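Why Do Dishes Shine? The Story of Glaze
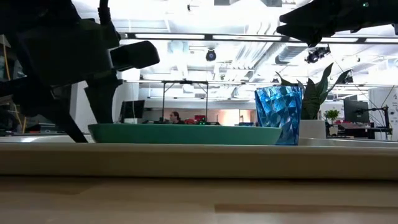 A green plate and a blue tumbler on a tray.

Have you ever run your finger over a clay flowerpot and then over a china cup? The pot feels rough and a bit dusty, but the cup is as slick as ice! The difference is a thin coat called glaze, and glaze is really a kind of glass.

Potters start with soft, squishy clay. They shape it, let it dry, and bake it in a super-hot oven called a kiln. When it comes out it's hard, but it's usually still full of tiny holes (too small to see) that can soak up water like a sponge.

Now for the messy part! The potter mixes powdered minerals with water until it looks like thin pancake batter, then dips the bowl in. It comes out chalky and dull, and you'd never guess what color it's going to be. Back into the kiln it goes! The powder melts, spreads over the clay, and cools into a shiny skin.

The colors come from metals. Copper can make green, cobalt makes a deep blue, and iron can turn out honey yellow, brown, or almost black.

People were making shiny blue beads in Egypt long before they had window glass. Potter Teresa Mac Suibhne has been glazing bowls for 11 years, and she still gets excited every time she opens the kiln. "I peek before I should," she says!

Try it: with a grown-up, put one drop of water on the bottom of an unglazed flowerpot and one on a glazed mug. Which drop soaks in?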